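Plumum 2.1 review: taming and mounts in the Fladonton expansion

Reviewed by Anca Cozma
June 4, 2021

Plumum is a survival and base-building game for up to 3 players per island. The Fladonton expansion adds a marsh region, a set of rideable animals and a rewritten taming system. I played it on a private server with Damir Dimitriou and Güven Kocabaş, using new characters and default rates. All notes below refer to version 2.1 with the first hotfix applied.

Taming

The old system was a single bar that filled while you fed the animal. The new one splits this into trust and appetite. Trust rises when you stay inside the animal's range without drawing a weapon. Appetite falls over time and has to be kept above the marked line with the right food. If it drops under the line, trust stops rising but is not lost. This is a clear improvement over the base game, where one late feeding reset the whole attempt.

Food preferences are listed in the journal after the first successful feeding. Marsh herons take eels and nothing else. Bog elk accept most plants but gain trust fastest on salted reed, which needs a drying rack. The journal does not mention that food quality counts. We found this by feeding spoiled reed to one elk and fresh reed to another in the next pen.

Mounts

The heron glides but does not fly. It loses height at a fixed rate, and the rate does not change with rider weight. Carry limit is 400 with the basic saddle and 980 with the cargo saddle. The cargo saddle disables gliding, a fact shown only on the crafting screen.

The elk is the more useful animal. It crosses deep mud at full speed, can be fitted with lamps, and holds its position when told to. Turning is slow. In narrow parts of the Skorkham tunnels it will get caught on roof supports, and the only fix is to dismount and call it from open ground.

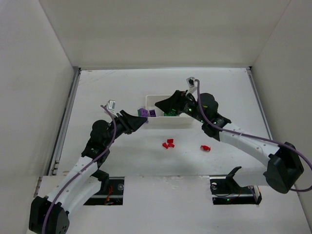
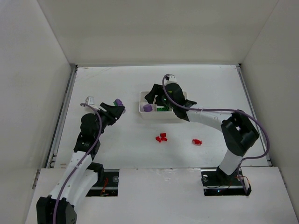 Both arms share one white tabletop.

Pens and storage

Pens now require a gate, a trough and a roof tile. The roof tile can be anywhere inside the fence, so a single tile will cover a large pen. Animals in a valid pen do not lose appetite while all players are offline. Ankica Kelmendi, who runs the server, confirmed this by checking the save before and after a restart.

Troughs pull from any chest placed against them. Chests joined by the Tran pipe do not count, even though the build menu shows them as linked. Snežana Vasić reported the same fault on a separate server.

Performance

Frame rate is stable in open marsh. It drops near large pens, and the drop is worse with lamps fitted. Turning off animal shadows removes almost all of it. Load times are the same as before the expansion. We had 2 crashes, both while renaming a mount.

Verdict

The taming system is worth the update by itself. The elk justifies the time spent on it, while the heron is hard to recommend until the cargo saddle is changed. Players who rely on piped storage should wait for the next patch.

Tested on: PC, private server
Not tested: controller support, split screen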